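Inicio | Crónicas | Talleres y laboratorios | Agenda | Contacto

Mayo. Por la redacción de Crónicas

Una mañana en Ploltitz, o cómo se le enseña a un robot con paciencia y dos mandos

Hacía tiempo que quería ir a una de las jornadas de puertas abiertas de Ploltitz y siempre se me cruzaba algo, una mudanza, un catarro, la boda de una prima. Este año me apunté en cuanto salió la convocatoria y a las 10 de la mañana estaba en la puerta, con un café en la mano y una libreta que luego casi no usé, porque me pasé la visita mirando con la boca abierta.

El taller está en una nave baja, al final de una calle con plátanos enormes, y por dentro huele a madera y a aceite fino, una mezcla que me recordó al garaje de mi abuelo. Éramos 16 visitantes: gente de escuelas técnicas, una pareja jubilada con muchísimas preguntas (¡y muy buenas!) y unos cuantos curiosos como yo. Nos repartieron en dos grupos y a mí me tocó empezar por la sala de guiado a mano, que allí llaman la sala tranquila.

Lo de guiar a mano es más o menos lo que parece. La persona agarra el brazo del robot, lo lleva por donde quiere y la máquina va guardando el recorrido. Me dejaron probar y es una sensación rarísima, como mover a alguien que está medio dormido y se deja llevar. El brazo pesa mucho menos de lo que uno espera, porque los motores compensan el peso, pero si intentas ir deprisa notas enseguida que se resiste un poco. Mi ejercicio consistía en llevar la pinza de un punto a otro de la mesa y bajar despacio. La instructora fue amabilísima y me dijo que mi demostración servía, aunque sospecho que esa misma noche la borraron.

La segunda sala era la que yo más ganas tenía de ver, la del manejo a distancia. En un lado se sienta la operadora, con un brazo pequeño que va moviendo con la mano, y en el otro el brazo grande repite el gesto casi al momento. Ese día trabajaban con bisagras y herrajes para el proyecto Saarela, que busca que el robot aprenda a sujetar y mover piezas articuladas. Según nos explicaron, una caja o una botella tienen siempre la misma forma, pero una bisagra cambia en cuanto la tocas, y hay que decidir por dónde se coge y cuánta presión se hace para que gire sin que se escape. La operadora iba a buscar la zona del eje con los dedos de la pinza, muy poquito a poco, y todos los visitantes nos quedamos callados sin que nadie lo pidiera.

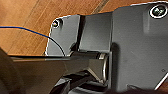
Le preguntamos si no se cansaba y se echó a reír. Trabaja en turnos cortos, con descansos largos, y nos contó que lo más difícil al principio es acostumbrarse a no sentir la pieza. Uno está habituado a notar en las yemas cuándo algo roza o hace tope, y con el mando de ellos eso se pierde casi por completo, así que hay que aprender a verlo. Se fija en los brillos del metal – un reflejo que se corre un poco le dice que la pieza ha girado – y en la sombra de los dedos de la pinza. A mí me pareció precioso, se lo dije y se puso colorada.

Para cada tarea piden 50 demostraciones antes de hacer el primer entrenamiento, y procuran que no sean todas iguales. Cambian el sitio de la pieza, la orientación, la persona que maneja. En la pared tenían escrito con tiza el total acumulado desde que arrancó el proyecto, 3,116, y el jubilado de mi grupo preguntó si aquello era un tres con decimales o tres mil y pico (eran tres mil y pico, la pizarra la lleva un compañero que estudió fuera). También guardan los intentos fallidos, en una carpeta aparte, y según ellos se aprende muchísimo repasándolos.

Después hubo un rato de charla con galletas, y ahí se acercó la gente de Jurkwood, que fabrica los brazos pequeños de mando y había traído uno desmontado. Me gustó poder tocarlo por dentro, aunque de la explicación sobre los reductores entendí la mitad, siendo generosa conmigo misma. Lo que sí me quedó claro es que la muñeca es la parte que más se gasta, y que van por la tercera versión.

Si tengo que poner una pega, la visita se me hizo corta y la segunda sala es pequeña para un grupo como el nuestro. Los de atrás veían más cogotes que robot. También habría agradecido una hoja con cuatro términos básicos, que a ratos se soltaban siglas con mucha alegría.

Para llegar, lo más cómodo es el autobús hasta la parada de Stasten y luego un paseo cuesta abajo. A la vuelta es cuesta arriba, claro, y conviene guardarse alguna galleta. La inscripción es gratuita y me dijeron que quieren repetir en otoño, con una sesión para que los visitantes graben una tarea completa y la vean ejecutada por el robot el mismo día. Yo ya he dejado mi correo apuntado en la lista.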